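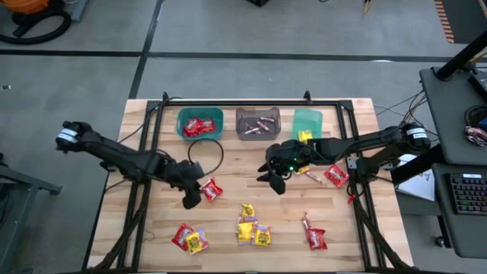

Sotham Candy Sorting

Version 6, January 18, 2025
Maintainer: Borghid Torvik

Summary

Sotham covers one tabletop task: wrapped candy is spread on a wooden worktable and sorted by kind into three open plastic containers. Each record is one sorting round, from the first candy picked up to the last one put down.

Contents

The release holds 525 rounds. Each has a text log, a start layout and an end layout. Rounds are split by folder into train and test. The test folder uses layouts that do not occur in train.

Containers

The containers stand in a row along the far part of the table.

left: teal, rectangular, rounded corners. Red packets.
middle: translucent gray-brown. Small narrow wrapped candies with pale wrappers.
right: light mint green. Yellow packets.

The order is fixed for all rounds. A round may start with candy already in the containers; these pieces are listed in the start layout under "preset" and do not count toward the score.

Labels

kind: red, narrow or yellow
place: table, left, middle, right or floor
touching: yes if the piece rests against another piece of candy

Pieces that overlap are labeled separately – the upper one is listed first. Wrapper text is not transcribed.

Scoring

A piece is correct if it lies fully inside the container for its kind. A piece resting on a rim is scored as table. Order of sorting is ignored.

Known issues

Narrow candies are sometimes labeled as touching when only the wrapper ends meet. Floor entries were added in September – earlier rounds record a dropped piece as missing.

Changes

6: preset field added, duplicate layouts removed
5: rim rule changed, test folder rebuilt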